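Otter seen carrying cubs past Ondalcombe footbridge

Walkers at Ondalcombe reservoir stopped on the footbridge on Monday morning to watch an otter move her cubs from one bank to the other, one at a time, while a heron stood in the shallows a few yards away.

The otter was first spotted shortly after 6.30am by Nazmiye Canpolat, who walks her dog along the northern path before work. She said the animal came out of the reeds with a cub held by the scruff of its neck, slid into the water and swam straight across to the old boathouse.

"I thought she had a fish," she said. "Then it squeaked. She dropped it off under the boathouse and went straight back for another one."

By the time the otter had finished there were 15 people on the bridge and the path either side of it. She made three crossings, the last of them with the heron following along the edge of the water. Herons will take small mammals when they get the chance, and several of those watching feared for the cub.

The otter turned towards the bird and dived with the cub still in her mouth. She came up under the overhanging alders, and the heron flew off towards the dam.

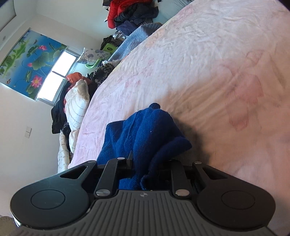 Orhun Uçar, the reservoir's wildlife warden, said otters often move their young if the first den is disturbed or floods. The water level at Ondalcombe has risen since last week's heavy rain, and he believes the holt in the reeds had become too damp.

"A female will have several places she can use," he said. "She'll have known about the boathouse for a good while. The cubs look to be 7 weeks old, maybe a little more, so they can't swim properly yet and she has to do all the work."

Otters vanished from the Ollow valley in the 1970s and were not recorded again until spraint was found below the weir nine years ago. This is the first time that cubs have been seen at the reservoir itself, although a young male was filmed further down the Ollow last winter.

Canpolat said she had walked the same path for most of her adult life and had never seen an otter there in daylight. "You see the bubbles now and again and people tell you that's an otter. I was never sure I believed them."

The boathouse has been closed to the public since its roof was damaged. Repairs were due to begin in August but have been put back until the cubs have left. A stretch of the northern path, 832 metres long, will be shut from Friday, with a signed diversion through the car park. The footbridge stays open.

Dogs must be kept on a lead anywhere beside the water, and anglers have been asked not to fish from the two pegs nearest the boathouse. Paddleboard sessions will launch from the southern slipway for the time being.

Uçar asked visitors not to go looking for the den. Anyone who sees the otters can leave a note of the time and place at the warden's hut, which is open daily until 4pm.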